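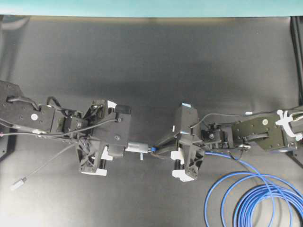

The Plavar bench is a two-arm station for recording tasks by remote control. One person sits at a pair of leader handles, moves them, and the arms on the bench follow. It suits jobs where both hands have to meet in the middle. With a cable, for example, the left gripper holds the gray connector housing level while the right brings the blue end up to it, and the rest of the blue cable stays coiled on the mat. Both grippers are recorded together, along with the handle positions.

Most operators need about 20 practice runs before they keep any. Dénes Mészáros, who trains new users at Vorkham, has them start with single-arm holds and leave connectors for later.

Changing fingers

Loosen the screws at the base plate, swap the fingers and run the zero routine again from the handles. Allow five minutes per gripper.

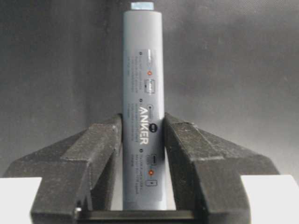

Each gripper has its own wrist camera, and the operator can switch to that view at any time with the foot pedal. Use it to check a grip before lifting or turning a part. On an upright cylinder like the Anker power bank, both finger faces should bear on the sides, with the body standing straight between them. If the part leans, open, lower the wrist slightly and close again. Bad takes can be deleted from the handle without leaving the seat.

Bench with two arms, handles and pedal: 3,705. Spare finger sets are sold separately.

Posted in July by Sena Mahama
2 min read

Contact Vorkham | © Vorkham | Back to top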